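Sorting the Pen Drawer With the Uteo Two-Arm Bench Kit

Desk supplies make a poor demonstration and a good test. Pens are thin, they roll, and half of them are made of clear plastic that depth sensors handle badly. When Uteo offered a loan of its two-arm bench kit, we left the foam cubes that come with it in the carton and set it to clearing stationery off a table.

The kit is sold as a complete station. The buyer gets a pair of arms with two-finger grippers, mounting plates, cabling, a controller and one year of the Grirkness planning software. The price as tested is $3,098 per arm, with the software renewing at $501 a year after the first. Walls, lights and tabletop are left to the customer, and the manual is firm that all three should be light and plain.

Setup took most of a Friday. The arms bolt down without trouble, and the plates carry enough spare holes to shift the spacing later. Calibration is slower. Each wrist camera must be registered to its own arm, then both arms to each other, and the routine gives up without an error message if the board is tilted too far. Restarting it costs eleven minutes. We restarted it more than once.

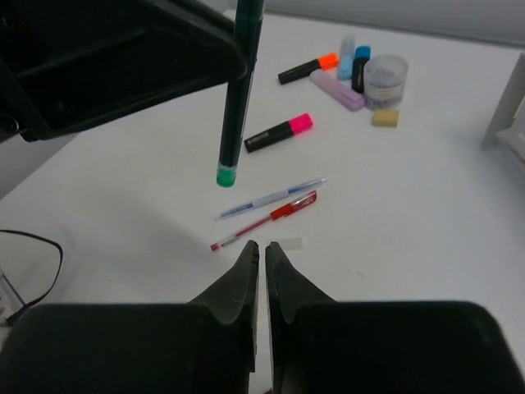 The wrist view is what separates this kit from the cheaper Pestgate station we reviewed in June. Pestgate relies on one overhead camera and loses sight of a small part as soon as the fingers close in. Uteo keeps both fingertips in view through the approach, so the software can correct the last fraction of an inch. The drawback is that the gripper body takes up a good share of the image, and anything directly under it has to be remembered from an earlier position. Grirkness handles this by holding an object map between moves. The map is accurate while the table is still. If a pen rolls after it has been logged, the arm will go to the old location, close on air, and rescan.

Thick highlighters were easy. Their flat sides give the fingers something to bear on, and the bright caps separate cleanly from a white surface. Slim gel pens were harder. The software prefers to grip near the middle of the barrel, which is right for balance, but it will accept a grip toward one end if neighbors are crowding the target, and the pen then swings. Clear items were the weak point. A transparent strip lying flat on white was found on some passes and ignored on others under the same lights. Uteo's documentation suggests a matte gray mat for such parts. We tried one and detection improved, at the expense of the darker markers.

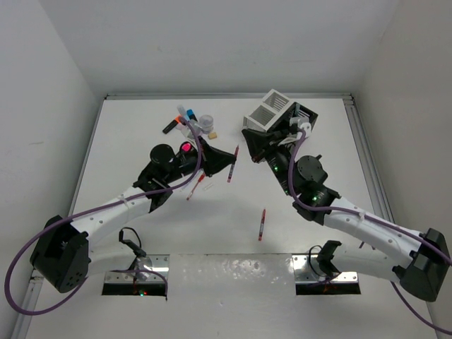

The left arm holds a red pen while the right arm's gripper waits beside the storage bins.

Coordination between the arms is conservative. Each claims a volume of space before moving, and the other holds until it is released. The result is safe and slow. An advanced setting allows the volumes to overlap, with a warning that voids part of the warranty, and we left it off.

Cable routing deserves a comment. The cables run outside the arms and are tied to the forearms, which makes replacement a short job. It also means a loop of slack at each elbow has to be allowed for in the layout. Place a bin too close and the cable will brush it at full extension. The planner models the arm links and not the cable, so this is left to the installer.

Grip force is adjustable in 4 steps. Step 2 suited everything on our table. Finger pads are a wear item, and Doãn sells compatible ones in a softer compound that held round barrels better than the originals, though they pick up dust.

For a lab or small shop with mixed light parts and some patience for calibration, the Uteo kit is a sound purchase. Buyers who handle mainly clear packaging should ask for a trial with their own parts first. Those who need speed should look at a single-arm machine with a feeder.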